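Notebook, May, bench 7, mid-morning

Right, back on the paper strips. I left this in a mess last time so I'm starting a clean page, and anybody picking it up from the Brivbridge side can skip everything before this one.

The question is still the same boring one that I can't leave alone: how much wet strength do you get from the size and how much from the fibre? The Zedivholm pulp is lovely stuff to work with, long fibres, beats down nicely, but the sheets I made from it last month went to porridge the moment they saw water. The Caruso recipe (the one in the green folder, not the one taped to the cupboard, which has the starch wrong!) holds up far better wet but feels like a cereal box when it's dry. I want something in between, soft enough to fold and still in one piece after a dunk.

Made up 7 sheets this morning on the small mould. Couching went well apart from the second one, which came off with a corner folded under, so that's been torn up and put back in the vat. I've gone over to the old wool felts again. The synthetic ones leave a grid on the underside and I kept mistaking it for a flaw in the formation.

Pressed, then into the drying cabinet for 115 minutes. I meant to give them two hours but the kettle was on and I got talking. Edges cockled a bit, middles flat. Trimmed strips from the middles only.

Dry pull first. Fine, nothing exciting, all of them broke cleanly away from the clamps except one that slipped, and I've struck that one out. Must put fresh rubber on the left clamp, it's gone shiny. If you use the tester before I get round to it, fold a bit of emery over the jaw.

Wet pull after lunch. Soaked the strips in the shallow tray, blotted once each side, straight into the clamps. This is where I think I've been fooling myself in the earlier entries, by the way. I was blotting until they looked right, and "looked right" drifts terribly over an afternoon. One blot each side, firm hand, and stop. The readings sit much closer together already, so I'd ignore the May numbers before this page.

Best so far is the blend with the lighter dose of size. It stretches before it goes, a good long stretch, and the torn edge is hairy, so the fibres are pulling out of each other and not snapping. I'm quite pleased with that! The heavier dose gave a higher reading but tore like card.

For comparison I want some shop-bought paper on the same tester, and pocket tissues are the obvious thing, being thin and meant to survive a damp nose. They'll need separating into single plies first (fiddly, use the flat tweezers, breathe somewhere else). 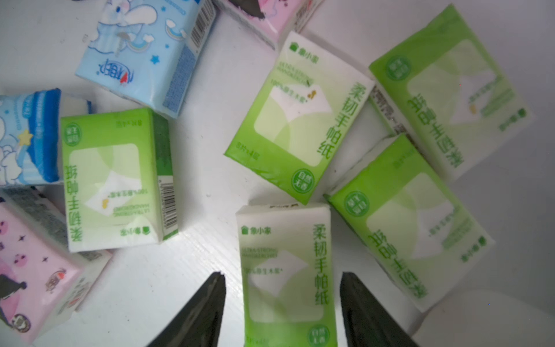 Pocket tissues, green packs and the cartoon ones. Green pack at the front says ULTRA-STRONG HANDKERCHIEF.

We'll see about ultra-strong. Keep the green and the cartoon packs apart when cutting, and pencil the source on each strip before it goes anywhere near the tray, as ink runs and then I've got a pile of mystery paper again.

Still to do: rubber for the clamp, rinse the felts, ask Pratevholm if they've any of the unbleached left, and next time 8 sheets so there's a spare when I ruin one. Vat is covered and still has pulp in it, please don't tip it out.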